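What I learned in my second month with the simulation club

Jun 7, 2025

I promised to write every month about our robotics club at the evening school, and then I did not write in May at all. I am sorry for this. In May we had the small competition in Zistwood and I had no free evening for anything else.

For those who are new on my blog: I am learning robot programming together with adults who mostly have other jobs. I work in a pharmacy. Our club has no real arm of its own, so we do everything in simulation, and our team is called Turska. There are two of us in the team, me and Bienvenido Castillo, who drives a delivery van and is much better at mathematics than I am.

The task this season is called Hilleo by the organizers. The program gets a virtual apartment and a list of objects, and the arm must find one object, take it and bring it to another place. It sounds easy when you read it in the rules. The apartment changes for each run – other furniture, other colors on the walls, other things hanging there – and you can't prepare for one room only.

My part is the view from the wrist camera. Bienvenido plans the path of the arm, and I try to tell him what the camera is looking at. In the first weeks I believed the path was the difficult part and I had the lighter work. Now I think we share the difficulty quite fairly.

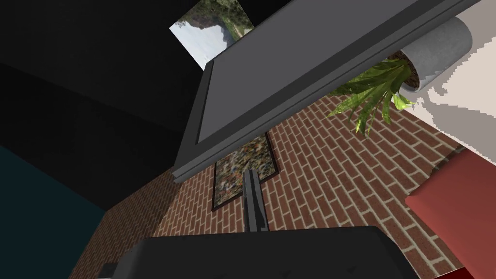

The biggest problem for me was always orientation. When the wrist turns, the picture turns with it, and my code still believed that the floor is down. So it reported shelves on the ceiling and other nonsense. Our teacher, Noboru Ogura, looked at my code for a long time and then asked only one question: where do you read the angle of the wrist? I did not read it anywhere. I had copied the first lesson, where the camera stands still, and I had built everything else on top of that.

I needed two weekends to repair this. Now every picture is saved together with the position of all the joints, and I turn the directions back before I try to say what is up and what is down. It is slower, but I can finally trust the answer a little.

After the repair we started a long test during the night on Bienvenido's computer. It made 1,392 runs. In 139 of them the program stopped with an error, and in 89 of these the error was mine. I was a bit ashamed, but Noboru said that an error with a clear message is a good thing to have, and he made me sort them by type before I was allowed to change one line.

Most of mine came from large surfaces with only one color. My code looks for edges and small details, and when half of the view is flat it has almost nothing to hold on to. It then takes the gripper's own fingers for an object in the room. I had a mask for the fingers, but I made it for the closed position, and of course they also open.
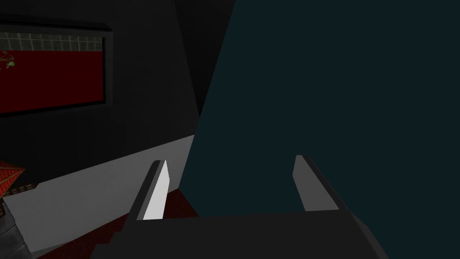
The open gripper in one of our simulated rooms, with a plain teal surface behind the right finger.

So my homework is to calculate the mask from the finger position, every time again. Bienvenido wants to use a ready tool called Phromma for this. I would like to write it myself first, even if it will be worse, and then compare. We have not agreed yet – maybe we will do both.

In Zistwood we did not reach the final, by the way. The team before us was very fast and very friendly, and they showed us how they keep their logs. I wrote down everything on the back of the parking ticket. Next time I will explain their log format, if they allow me to share it.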